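Automation and Society
Unit 6 Handout: Can Machines Do the Chores Yet?

Reading before class: course packet, section on service robots. Bring your notes from Unit 5 on industrial arms.

6.1 The question

For more than half a century, robots have welded, painted and lifted in factories. The same period has produced very few machines that can tidy a bedroom. This unit asks why, and whether the answer is changing. Students should be able to separate three matters that are often run together in news coverage: whether a machine can do a task once, whether it can do it most of the time, and whether it can do it at a price anyone would pay.

6.2 Why the factory came first

A factory is arranged around its machines. Parts arrive at the same point, facing the same way, and people are kept out of reach. The Erkow packing line, which we studied in Unit 5, repeats a single motion 4,000 times in a shift and needs no idea of what a carton is. If a carton arrives crooked, the line stops and a worker sets it straight.

A home offers no such arrangement. Objects are soft, shiny, clear, tangled or stacked on one another. They belong in places that only the household knows. A sock on the floor may be laundry or may be waiting for its pair.

6.3 Reading the success rate

The Bhuiyan kitchen trial is our main case for this unit. Its machine was asked to clear a table of dishes in 406 separate attempts, and it finished the job without help in 82 percent of them. Students should consider what that figure means in use. A dishwasher that failed on nearly one load in five would be returned to the store. A helper that asks for assistance at the same rate may still be welcome, provided that it fails safely and knows that it has failed.

Note also what the trial left out. The tables held plates, bowls and cups only. There was no paper, no cloth and no food in bags.

6.4 Learning from human hands

Early household robots were programmed step by step. Most current projects depend on examples of people doing the work, recorded in enough detail that a machine can be trained to produce similar motions. The Datport method places printed markers on the hands so that a computer can follow their position and angle. A desk is a common starting point — small enough to be in view all at once, and varied enough to be hard.

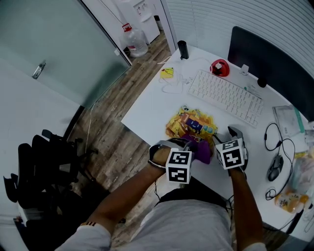 The difficulty lies in the mixture. A wrapped snack slides and crumples when pinched. A cloth has no fixed shape, and a cable pulled at one end may move something at the other. A person handles all of these with small adjustments of grip that are seldom noticed by the person making them. Markers on the back of the hand record where the hand went but say little about how hard the fingers pressed, and this gap remains one of the main limits of the approach.

6.5 Back to the shop floor

Similar problems appear in workplaces. The Pendatetti parts warehouse automated its shelving some time ago, yet mixed returns are still sorted by hand. The goods come back in torn bags, with cords loose and lids missing, and in this respect a returns bin resembles a kitchen drawer more closely than it does an assembly line.

6.6 For discussion

Choose one chore from your own home and write down every decision it requires, including those you make without thinking. Mark the decisions that depend on knowing the household.

At what rate of failure would you accept a machine for that chore? Would your answer change if an older relative depended on it?

Written responses should be 2 pages, double spaced, and are due at the start of the next session.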